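Keeping the spice drawer from taking over

I gave up on the rack years ago and went back to a drawer, mostly because I buy refills and can never be bothered to decant them. Half-used sachets go upright in an old loaf tin, folded over twice and pegged, with the opening month written on the front in marker pen. Anything still there after 11 months goes in a curry — a big one!

Whole spices last far longer than ground, so I only grind what I need for 3 or 4 meals. A spoonful of dry rice whizzed in the grinder afterwards gets rid of the cumin smell (mostly). Wipe it out with kitchen roll and leave the lid off overnight.

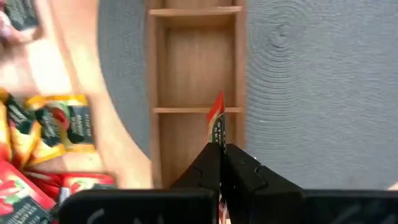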